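Demach keeps the lead as winter series heads to Marikar

The third meeting of the Trungate Winter Touring Series ended on 15th January with the same team on top of the table, though by less than before. Demach Racing left the circuit with 211 points. Stutico is second, 9 points back, after taking the longer of the two races.

The opening race was settled early. Demach's lead car started from pole, got away cleanly and was never passed. The safety car came out once, for a stranded car at the hairpin, and the order at the restart was the order at the flag.

Race two ran to 35 laps and was closer. Rain arrived before the halfway point and most of the field came in for wet tires at the same time, which caused a long line at the pit entry. Stutico had stopped both of its cars one lap earlier. They came out first and second and stayed there. Demach recovered to fourth after a slow stop, and was told after the race that no penalty would follow for contact at turn 6.

The stewards did hand out one penalty. A privateer entry lost five seconds for speeding in the pit lane and dropped from seventh to ninth.

Changes for the next round

The series moves to Marikar in February. The track has been resurfaced between the last corner and the start line, and teams will get one extra practice session to learn it. Qualifying goes back to a single group. Each car may use 2 new sets of slick tires over the weekend, and sets left over from this round can be carried forward if they were marked at scrutineering.

Entries close a week before the event. Late entries will be accepted only if there is space on the grid, and garages will be assigned in championship order. 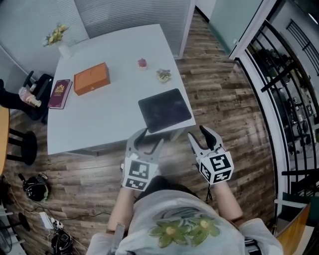 Tickets and parking

Advance tickets for Marikar are on sale through the series office. Children under 12 get in free with an adult. The paddock is open to all ticket holders during the lunch break. Parking is on the grass field by the north gate, and the gate opens at 7:30 a.m. on both days.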